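Mondelthorpe Robotics Club - Frequently Asked Questions

Updated for the new year. If you've been told to "read the FAQ first," welcome, and thank you for doing it!

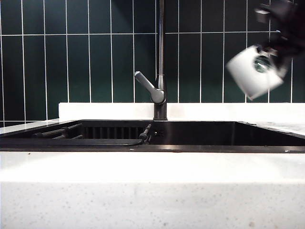 Our big project this year is the Kitchen Chore Challenge, and it has taken over most of our meetings in the nicest possible way. Teams teach a robot arm to do small jobs that people do at home without thinking, like putting a cup in a rack or closing a drawer. We practice the cup job at a real sink, with the faucet standing right in the middle where a careless arm could bump it, and the white cup has to travel through the air over there on the right before it can go anywhere useful. The rack sits down in the left part of the sink, so there's a good long trip between the two, and planning that trip is where most of our new members spend their first few weeks. It's slow work and we love it.

Who can join?

Any student in grades 9 through 12 who lives in or near Mondelthorpe. You don't have to attend any particular school, and homeschooled students are very welcome (we've had several, and two of them went on to be team captains). If you're in eighth grade and terribly eager, write to us anyway. We can't put you on a team yet, but there's an open house in September where you can come and try things out.

Do I need to know how to program?

No. You'll need to be willing to learn, and to be wrong a lot in front of other people, which gets easier by the second meeting or so. We start everybody on a set of lessons called the Younis exercises, named after the room where they were first taught. They begin with making the arm move a little to the left and end with picking something up and setting it down again without a bang. If you've programmed before, you may skip the first part, but please don't skip the rest. Kids who are very good at writing code are often surprised by how different it feels when the thing you're moving has weight.

What do teams look like?

Each team has 4 students. One person usually ends up doing most of the driving, one keeps the notebook, and the others float between testing and fixing, but we ask you to trade jobs at least once a month. We put the teams together ourselves after the first few meetings. You can tell us about one friend you'd like to work with, and we'll do our best. Please don't send us a list of people you'd like to avoid - come and talk to us if there's a real problem.

How does the scoring work?

The Kitchen Chore Challenge is scored out of 1000 points. Half of that comes from the chores themselves, judged over several tries so that one lucky run can't carry you. The rest is split between your notebook and a conversation with the judges about what you tried. Last year's winning team, Skoklow, finished 239 points ahead of where they'd been at the practice round, and nearly all of that came from going back and fixing how the arm let go of things. Picking up gets all the attention, and letting go is where the cups get dropped.

Why cups? Why not something more exciting?

We get this one from parents more than from students! A cup is a lovely thing to learn on. It's light, everyone knows which way up it should be, and a small mistake in how you grip it shows up right away in how it tilts. Once your team can move a cup from anywhere on the right of the sink to the rack and have it stay put, you'll find that bowls and spoons come along much faster. Bowls are next, in case you were wondering, and then the drawer.

Does dark equipment cause trouble for the cameras?

It can, and you should plan for it. A black sink with a black rack inside it doesn't give a camera much to go on, and the dark green tiles behind don't help a great deal either. A white cup stands out well enough against all that, but the slots in the rack are another matter. Teams have handled this in all sorts of ways, from adding a lamp to measuring where the rack sits and relying on that. Whatever you choose, put it in your notebook with your reasons, including the things you gave up on.

What does it cost?

Dues are $266 for the year, which covers parts, snacks, and your entry in the challenge. You can pay all at once or by the month. If the dues are a worry, please send a note to Ilham Tawfik, our lead coach, and it will be taken care of quietly. We mean that, and you won't be asked to fill out anything.

What should I bring?

A notebook with pages that don't tear out, closed-toe shoes, and a water bottle with a lid that shuts. Long hair should be tied back when you're near the arm, and dangly sleeves should be rolled up. Laptops are useful but we have enough to share. Please leave your own tools at home unless you've checked with a coach.

Is it safe?

Yes, as long as everyone keeps to the rules, and we're fairly strict about them. One person holds the stop button any time the arm has power, and that person does nothing else. Hands stay out of the sink during a run, even if the cup is about to fall. Let it fall! We have more cups. New members sign the safety sheet at their first meeting and go through it aloud with a coach.

Can parents stay and watch?

Please do, especially at the first meeting. There are chairs along the side and usually a pot of coffee. We do ask that you let the students answer their own questions, however hard that may be when you can see exactly what's wrong.

What is Zorklow?

Zorklow is our online message board, where we post meeting notes, the Younis exercises, and any last-minute changes. You'll get a login when you join. Check it before you leave home, particularly in bad weather. Meetings start at 4:30 p.m. and the doors are open fifteen minutes before that.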